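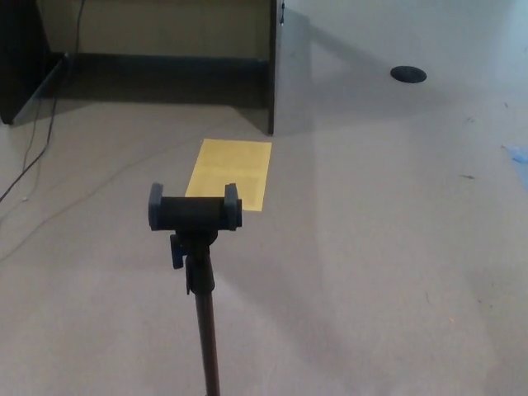 Why are so many of the printed sheets you get given yellow? Or pink, or pale green? I used to wonder about this at school, when a letter about swimming came home on yellow paper and the one about head lice came home on pink. I thought it was a sort of code. In a way I was right!

Let's start with how paper gets its colour. Most paper begins as wood, chopped up very small and mixed with a lot of water until it turns into a mush called pulp. Pulp looks a bit like porridge that has been left in the pan. It's naturally brownish, so to make white paper the people at the mill have to bleach it first. For yellow paper they stir in a dye, and after that the mush is spread out thin, squeezed, dried and wound on to a gigantic roll. The colour goes all the way through. Try tearing a scrap of coloured paper (one you're allowed to tear!) and look closely at the ripped edge. If it's white and fluffy inside, the colour was only printed on top. If it's the same colour right through, it was dyed in the mush.

Now, the yellow bit. Yellow is a very light colour, and black ink is very dark, so the words stand out nearly as well as they do on white. Dark blue paper would be hopeless, you'd be squinting at it all afternoon. Some people find that reading from cream or yellow paper is kinder on their eyes than bright white, and my friend Yupin is one of them. She prints all her recipes on it.

The other good thing about yellow is that you can find it again. Put a white sheet down in a room full of other white sheets and it's gone. A yellow one shouts at you, even when it has ended up on the floor by the desk, which is where most of mine live.

I tried a little test with my nephew Wilson, who is 9. I hid one yellow sheet in a stack of 19 white ones and asked him to pull it out. He had it before I'd finished saying "go". Then I put a pencil cross on one of the white sheets instead and mixed them up. That took him ages, and he got quite cross with me (sorry, Wilson).

You can do this at home. You'll need a pile of scrap paper, one coloured sheet, a pencil and somebody patient. Time them with a clock and write down how many seconds each search takes. Then see what happens if you use pale cream instead of yellow, or put in lots of different colours. Is yellow still easy to spot?

One more thing to try. Leave a piece of coloured paper on a sunny windowsill with a book covering half of it, and don't peek for a few weeks. Sunlight breaks up many dyes, so the uncovered half may well go paler. I've got an orange piece on my kitchen windowsill at the moment, under a cookery book, and I'm going to lift it up in December.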